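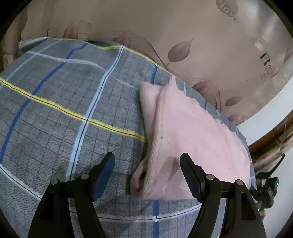

Pink thing, folded, on the gray plaid.

1 min read | Print | E-mail

How do I fold soft knits so they stay folded? Mine slump by March.

Ynyr Wogan:
Knits want fewer folds. Two is plenty, and four makes a brick.

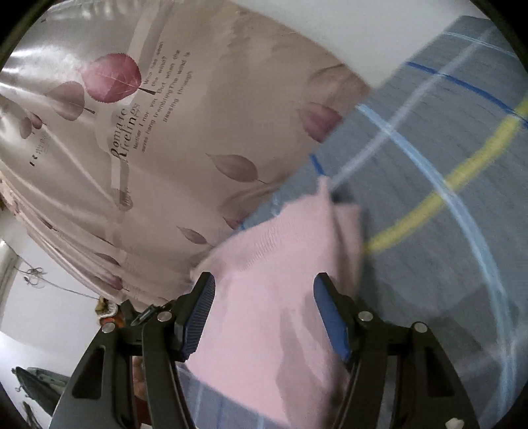

Ribbing is what fights you. Smooth it on the bed before folding, and start at the bunched edge, like the one at the top of the pink piece. Then go slowly.

Ghauri:
Buy a bigger drawer.

Comments
Cinar: Drawer guy wins.
Perdale: I use a chair.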